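Zarnura handheld gripper rulebook, second edition -- my review
Posted 2/12/18

I never thought I'd have opinions about a spiral-bound rulebook, but I've been using this one since October and boy, do I have opinions! It's 286 pages on how to work with handheld grippers around soft stuff like cloth, cords and netting. If your shop has been running on "just be careful" (ours in Revville sure was), you need something like it.

The best part is the table setup chapter. Clear top, one job at a time, both grippers in view, and a full stop if a cable gets under your work. Simple rules, and short enough that I could tape them to the wall. The chapter on cords is great too -- grab both ends before you pull on anything, and keep your fingers behind the jaws.
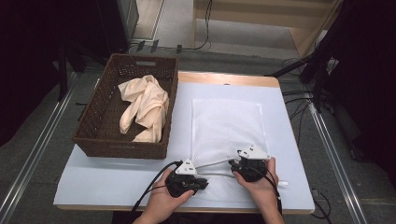

A gripper at each end of the cord or strap on a mesh laundry bag, with the basket off to the left.

Now the gripes. Rule 298 says cables should always run off the near side of the table, then the floor chapter wants them kept away from your feet. Well, which is it? I wrote to Tsion Tsegaye, who edits the thing, and got a nice reply saying the floor chapter wins. Fine, but print that! And the index is a mess (look up "mesh" and you get sent to "bags," which sends you back to "mesh").

I'd still buy it again over the Negash one, which hardly mentions fabric at all. Four stars, and get the spiral version so it lies flat.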